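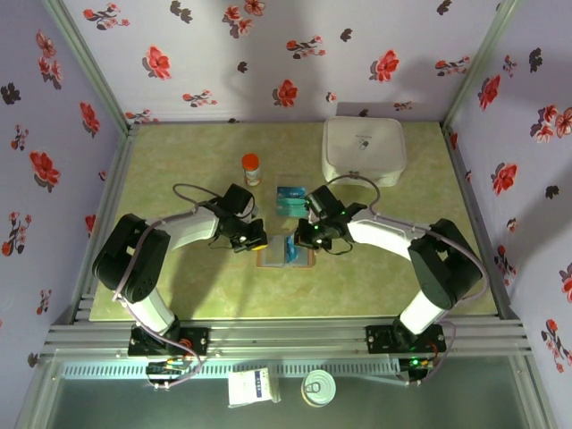 Volume 3, Page 90

Siriwardena House Bulletin: Gallery
Small Articles and Their Keeping

The Siriwardena House household collection holds 1,824 articles of daily use, most of them small enough to be carried in one hand. This page continues the gallery begun in September and is concerned with containers: the pouches, tins, boxes and bottles in which people keep what they need close by. The selection was made by Farzana Selvanayagam.

Plate 1. Small containers and a tray on a pale green tabletop, with flower-sprigged walls in red and dark brown. The white pouch toward the rear closes with a zipper and has a metal pull at the front; a small dark logo is printed on the lid. The bottle has an orange cap and a white label. The flat tray is framed in wood and holds a blue article. On the gray ledge at the front are a white box with a blue label and a round tin with a pull-tab lid.

Soft cases are entered in the register under their closure and hard containers under their lid. Trays are listed separately, as they are generally stored flat. Readers consulting the register at the Wutau reading room should ask for the drawer marked Containers, Small.

Members may borrow up to 3 gallery sheets at a time. Prints are available from the Raseck Street office in sets of 100. Requests and corrections to the register should be addressed in writing to Ruwan Siddiqui, Household Collection, Siriwardena House.

Page revised 20 October 2020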